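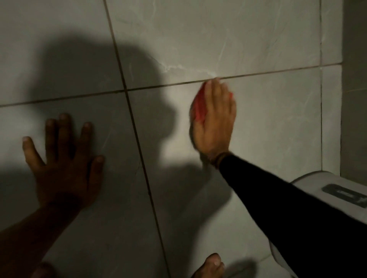
How often should you wash a tiled wall? Every couple of weeks near the stove or the shower, I'd say, and for the rest of the house whenever the light comes in sideways and you notice.

I came to this opinion slowly. For the first five years in our apartment on Jolley Street I cleaned the counters, the floor, the faucet, even the top of the refrigerator (which no guest has ever seen), and I left the walls alone entirely. A wall stands upright, I reasoned, so the dirt must slide off. Then one September afternoon I leaned on the tile while waiting for the kettle and my palm came away tacky, and I have been a wall washer ever since.

What I want to argue for is doing it by hand, with a sponge, standing close. My sister-in-law swears by a long-handled mop from Vedis, and I borrowed it for a weekend and gave it a fair try. It is quick, I'll grant her that. But a mop glides over the face of the tile, and the face of the tile was never the trouble. The trouble lives in the grout. You need fingertips for grout, pressing through the sponge along the seam, and you need your other hand spread flat on the wall to steady yourself, because you will be leaning more than you expect.

A small sponge is better than a big one. The big ones hold so much water that half of it runs down your sleeve, and they fold up in the middle as soon as you push. I buy the little kitchen kind from Dierckx and use one until it goes soft at the corners. Warm water, a drop of dish soap, nothing fancier. Marilik sells a grout spray that people rave about, and perhaps it does wonders, but it made my eyes sting and I went back to soap.

Marbled tile deserves a word of its own, being such a clever hider of dirt. Those gray veins wander all over the place and a smear of grease can pass for one of them for months! Your eyes are not much use there. Your hand is, though, and I'd run it over the whole wall before deciding it's clean, the bare skin catching every rough patch the eye skips.

It takes me 15 minutes to do the kitchen wall, longer if there's something good on the radio. I start low and work up, then rinse from the top down and dry with an old pillowcase. My mother did it the other way around and her tile always looked fine too, so suit yourself on that one.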